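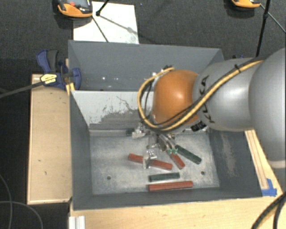 Why Do We Use Bins?

Look at any place where people make or sort things, and you will find bins. A bin is a big open box. It keeps loose things together so they don't roll or slide away.

Bins can be made of many materials. Cardboard is light and cheap, but it gets soft when it is wet. Plastic is easy to wash. Metal is heavy and strong, so it lasts a long time, even if you drop blocks into it every day.

What is a divider?

A divider is a wall inside a bin. It turns one big space into two smaller ones. You could put blocks on one side and save the other side for something else. Some dividers stand straight up and some lean - a leaning one lets things slide down to the bottom.

Why does paint wear off?

Paint is a thin skin on top of the metal. When hard things rub against it, tiny bits come away. One rub does very little. After 2000 rubs, you may see dark patches where the paint used to be. Small marks like this are called scuffs and scratches.

Try it at home

Find a shoebox and a piece of stiff card. Ask a grown-up to help you cut the card so it fits across the box. Tape it in place. Now collect 25 blocks in two colors, such as red and green, and mix them up. Sort the red ones to one side and the green ones to the other. Then try sorting them by length, with long blocks on one side and short blocks on the other.

Written by Eun-ji Bang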